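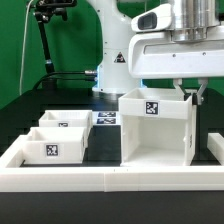 Figure 5. Open box on top of the open-fronted frame, with shallow bins to the left.

Section 3: Placing the Kimudau storage set

The set is printed in white plastic and consists of the cabinet with its drawer, the open-fronted frame, the open box, the bins and trays, and the flat marker board. Parts are packed separately. Check them against the packing slip before you throw out the carton.

3.1 Preparing the table

1. Clear the table and wipe it with a dry cloth. A matte black surface gives the best contrast with the white parts.
2. Fit the border rails along the front of the table. Push the corner pieces in by hand.
3. Lay the marker sheet or board flat near the middle. Smooth out any curl in a paper sheet before going on.

Note: Marker labels should be clean and uncreased. Don't cover them with clear tape, as glare will make them hard to read.

3.2 Fitting the drawer

1. Set the cabinet down on the right side of the table, open compartment facing up.
2. Hold the drawer by its round knob and slide it in level.
3. Pull it out and push it back a few times. It should travel freely without lifting at the back. 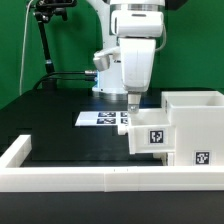
4. If the drawer catches, take it out and look along the runners for stringing left over from printing. Trim this with a hobby knife.

Caution: Do not oil the runners. Oil collects dust and can lift the labels.

Do not load the drawer with more than 195 grams.

3.3 Trays and bins

1. Place each tray with its marker label facing the front.
2. Leave at least 40 mm between a tray and the cabinet so the drawer can open. 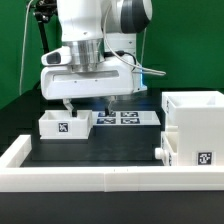 Figure 6. Small tray at left centre, cabinet at right with the drawer knob facing left.

3. To stack the open box, lower it onto the frame and check that it doesn't rock.

3.4 Replacing a label

1. Peel the old label back slowly from one corner.
2. Rub off any leftover glue with a dry cloth. Solvents may discolour the plastic.
3. Press the new label down from the centre outward. 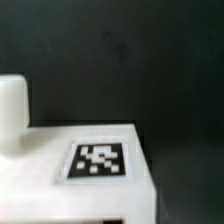

Reader comment: Mine kept peeling at the corners until I left the part overnight with a book on top. Might be worth adding a step for that.

4. Leave the label for 16 hours before handling the part.

Spare labels and knobs can be ordered from Idberg.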